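Release Notes for the Kitting Planner, Thu 19 February

This entry records the changes made to the planning software since November. Colleagues at Tollthorpe have asked for a written account, and I am placing it on my own page so that the discussion stays in one place.

The version now in use is Zellov 26. Its main addition is a new grasp selector, written by Seraina Gasser and reviewed by Zhenhua Shao.
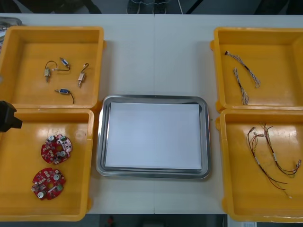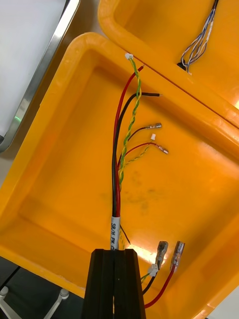 The grasp selector formerly ranked candidates by the area of visible surface alone. That rule served rigid parts well and served cables poorly. A harness with its wire ends splayed across the floor of a bin offers a great many surfaces, most of which should never be closed upon. The selector now gives preference to the bundled section, and a grip near the white sleeve, with the conductors left free beyond it, receives the highest score. Red circuit boards and other rigid parts continue to use the earlier rule without change.

Two limits remain. The planner still treats loose wires as if they had no length once the harness is lifted, and the clearance above the rim is therefore a fixed value of 88 mm. Pirmin Zürcher has proposed a simple sag model – his draft is in the Mösli branch – and comments on it are welcome. The planning timeout has also been raised to 900 ms, which Konrad Aebischer considers too generous.

Configuration files from earlier versions must be converted before use. Questions about the conversion script should be sent to Liam Doherty.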